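Gostska（双臂摆桌台）

Gostska 是一套放在桌面上的双臂机器人，用两条黑色机械臂练习摆餐具：放盘子，拿杯子，把叉子勺子挪到该去的地方，有时候还要对付一张折好的餐巾。它是在 Narndale 共享工坊里一点一点攒出来的，到现在还在改。这个词条由我来写，因为台子的大半螺丝是我拧的（拧错的那些也是我拧的），所以语气会比一般词条随便一点，请多包涵！要是你在 Narndale 用过这张台子，发现我哪里写得不对，直接在词条后面留言就行，我隔几天会看一次。

名字的由来

Gostska 这个词没有什么意思。最早的控制程序需要一个项目名，Bernice Appiah 随手敲了一串字母，本来打算晚上回去改掉，结果配置文件、启动脚本、贴在抽屉上的标签全用了它，后来就懒得动了。有人读“戈斯茨卡”，有人读“高斯卡”，我自己两个都说，看当天心情。在 Surivdale 那边的工坊里还有一张照着我们的图纸做的台子，他们叫它“二号”，接线方式跟我们差得挺多，下面写的内容不一定适用于那一张。

台面和框架

整套东西的底子就是一张木桌。桌面上铺了一大块绿色的垫子，周围用黑色金属框架围起来，框架的腿斜着往下撑。我们最开始没有框架，手臂直接夹在桌沿上，动作一快整张桌子就跟着晃，画面也跟着晃，录下来的数据看得人头晕。加了框架以后好多了，虽然搬动的时候要两个人抬，过门的时候还得侧一下。

垫子选绿色没什么高深的道理。我们在材料间里找到什么就先铺什么，铺上去发现餐具的轮廓看得很清楚，就留下了。它有一个毛病，角上容易翘，翘起来之后夹爪贴着垫子走会顶到边。我现在的习惯是每次开机前用手掌从中间往四边抹一遍，三十秒的事，省得后面重来。

桌上常驻的道具有托盘、圆盘、杯子、叉子、勺子、餐巾，外加一盆多肉。多肉不参与任务，它的角色是“家里桌上总会有的那种东西”，手臂得学会绕着它走。早期它被碰倒过好几回，后来我们把它往后挪，它就太平了。
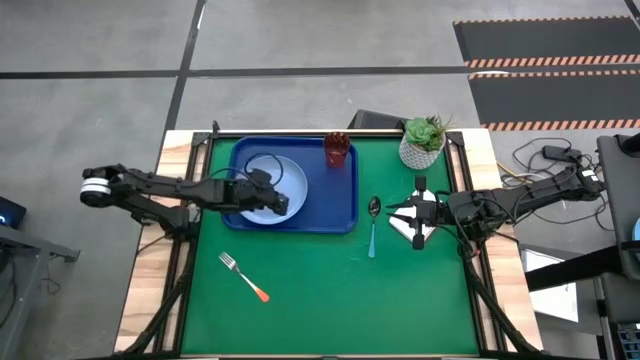 摆桌任务进行中：左侧夹爪在浅蓝色圆盘上方，右侧夹爪在白色餐巾上，勺子放在托盘右下方的垫子上。

机械臂

左右各一条，结构一样，每条 6 个关节，末端再加一个夹爪。关节模组和连杆是跟 Kalogeropoulos 订的，那是一家很小的零件铺子，老板回邮件很慢，但是画的装配图特别清楚，每颗螺丝多长都写在旁边。我第一次装的时候没看图（当时觉得自己会），把第二和第三关节的转接板装反了，手臂能动，就是往哪儿伸都差一截。拆回去重装花了一个下午。

两条手臂从左右两边伸进来，中间有一块重叠的区域，谁都够得着。这块区域最好用，也最容易出事。我们的做法是在软件里给每条手臂划一个“优先区”，进了对方的优先区就自动降速。降速之后看着有点傻，慢吞吞的，可是两只夹爪真碰到一起的次数少了很多。我建议刚上手的人不要关这个选项，等你能闭着眼睛说出每条手臂的行程范围了再说。

装好之后一定要做零位校准。步骤大概是这样：断电，把手臂摆到折叠姿势，上电，运行校准脚本，看着屏幕上每个关节的读数回到零。哪个关节不肯回零，先查插头，再查插头，然后才去怀疑电机。我在这个顺序上吃过亏，拆了一个完全没问题的电机，最后发现是插头差一点没插到底。

夹爪

夹爪是整台机器里改版最多的部分。第一版手指太短，抓杯子还行，抓叉子就只能看着它在垫子上打转。第二版加长了，又太软，一用力就往外撇。现在这一版是长条形的，往尖端收窄，能比较稳地挑起平放的餐具。手指属于消耗品，磨了就换，所以我们一次会多做几对，装在盒子里备着。

抓餐具的诀窍在角度。夹爪正对着下去，指尖会先顶到垫子，叉子还没夹住就滑开了。稍微斜一点，让一根手指先贴着垫子，另一根从对面合过来，成功率会高不少。餐巾是另一回事，软的东西不讲道理，夹浅了带不起来，夹深了一提就整叠散开。Bernice 喜欢先把餐巾往前推一点，让边上鼓起一道褶，再去夹那道褶。我学了很久才学会，手感这种东西真的很难写在词条里……

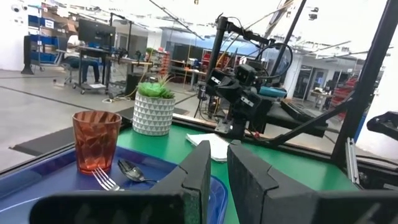

换手指的时候记得两边一起换。只换一边的话，两根手指新旧不一，合拢时会错位，抓圆盘的边特别明显，盘子会慢慢往一侧转。换完以后重新设一次闭合点，在设置页里把夹爪合到刚好碰上，按保存，再张开合拢试几下。听见咔的一声说明力给大了，往回调一格。

相机

每只夹爪上方的手腕位置都有一个小相机，看到的就是手指和手指前面那一片。俯视的角度另有相机负责，从上面把整张台面收进去。俯视画面适合看大局，盘子在哪儿、杯子在哪儿一目了然，但是夹爪一下去就把要抓的东西挡住了，最后那几厘米只能靠手腕上的相机。

手腕相机的曝光要锁死。我们有一批数据就是忘了锁，手臂一抬头，画面里全是天花板的灯，整张图先变暗再变亮，后面那几秒基本不能用。那一批最后全删了，心疼得很。另外，手腕相机看得远，工坊里有人走动、换椅子、推架子，它都会录进去。我们没有特意去遮背景，训练时随机裁剪一下就过去了，效果也还可以。

走线

走线这一节我本来不想写，因为我们自己做得不怎么样。手臂上的线是沿着连杆固定的，每过一个关节留一小段弧，让它转得开。留短了会扯，留长了会在夹爪旁边晃来晃去，偶尔还会刮到杯子。我的土办法是把手臂转到最别扭的姿势，在那个姿势下把扎带收紧，再放回来。

电源和地上的线就比较惨，一直说要整理。11 月大扫除的时候理过一回，之后又加了设备，又回到老样子。想照着做的朋友，请一开始就买一段线槽，固定在桌腿内侧，别学我们。电源线和信号线分开走，两种线并在一起跑的时候我们遇到过相机掉帧，分开以后没再出现过，我也说不准是不是碰巧。

遥操作和录数据

Gostska 不靠写死的轨迹干活。要教它一个动作，人先带着它做很多遍，程序把关节角度和各路画面一起记下来，再拿去训练。一遍完整的摆桌叫一“条”，从手臂抬起来算起，到两条手臂都收回去为止。中间掉了东西也不用马上停，捡起来继续做完，这种“出错再救回来”的记录很有价值，我们会单独打个标签。

目前留下来能用的一共 469 条，前前后后录了大约 26 个小时，还不包括摆道具的时间。摆道具比想象中烦人，每一条之前都得把东西打乱，杯子换个位置，叉子转个方向，托盘往左挪一点。人会不自觉地把东西放回老地方，我就是，我总把勺子摆在右边。后来 Bernice 写了个小程序，每条开始前在屏幕上给出一张随机的摆放草图，照着摆就行，这才算把我的坏习惯治住。

录的时候请坐着录。站着录手臂高度不一样，动作会比较猛，而且录到后面腰酸，越来越敷衍，数据里看得出来。录二十来条就该歇一会儿，喝口水，换个人。换人也有好处，每个人拿杯子的路数都不一样，混在一起训练出来的动作反而比较自然。

颜色和道具的更换

道具要经常换。同一只杯子录多了，模型会认死那一只，换个颜色就伸手伸到旁边去。我们有红色半透明的杯子，也有别的颜色的塑料杯，轮着上。托盘是蓝色的，换得少，这一点我承认做得不够，碰上浅色托盘它现在还是会犹豫，夹爪悬在上面半天不下去。下一批打算把托盘也换着来，要是谁家有闲置的，欢迎带过来！

餐具的柄最好挑有颜色的，人眼看着也轻松。全金属的勺子反光厉害，俯视相机里有时候只剩一道亮条，训练时要多录一些才够。

花费

框架、两条手臂、相机和电源加起来是 2,810 欧元，电脑没算，那台是工坊里本来就有的。钱主要花在关节模组上，其余的都是零碎。我们中途浪费掉的部分（第一版夹爪、买错规格的扎带、那个被我拆坏的电机）没有算进去，算进去就不好看了。想省的话，可以先做一条手臂，把单手拿杯子这件事练熟，再添另一条。Surivdale 那张台子就是这么分两步做的，他们单手阶段拖得比较久，可是到了双手阶段上手很快。

安全上的小事

急停按钮要装在坐着就能拍到的地方，并且每次开机先拍一下试试。长头发扎起来，袖口卷好，手臂通电的时候不要伸手进去扶杯子，再顺手也不要。这些话在 Narndale 的新人说明里都有，我在词条里再啰嗦一遍。第一次运行新训练出来的动作时，速度限到最低，旁边留一个人专管急停。新模型有时会突然来一下谁也没教过的动作，限速的时候看着好笑，全速的时候就不好笑了。

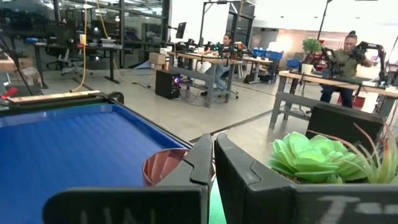 家里没有工坊那么大的地方，能做一张小号的 Gostska 吗？

一张结实的书桌就够做单臂版，桌子要能固定住，手臂伸直以后周围还得留出一圈空地，免得碰到墙和架子。双臂版我建议还是放在工坊里，光是框架就不太好进普通的房门，而且手臂回零的时候声音不小，晚上邻居会有意见。

还没解决的问题

叠在一起的盘子它分不开，会整摞往上提。透明度很高的杯子也认得不好，半透明带颜色的就没事。左手臂第五关节运行久了有轻微的抖动，我换过线，也重新拧过固定螺丝，都没治好，已经写信问 Kalogeropoulos 了，等回信中。还有就是两只手交接东西，左手把勺子递给右手，现在十次里总有几次掉在半路，目前的凑合办法是先放回垫子上，再由另一只手去拿。

装配图和校准脚本放在 Narndale 工坊的共享盘里，文件夹就叫 gostska，里面带“旧”字的子文件夹请不要用，那是第一版夹爪的图纸，我留着是为了以后翻尺寸。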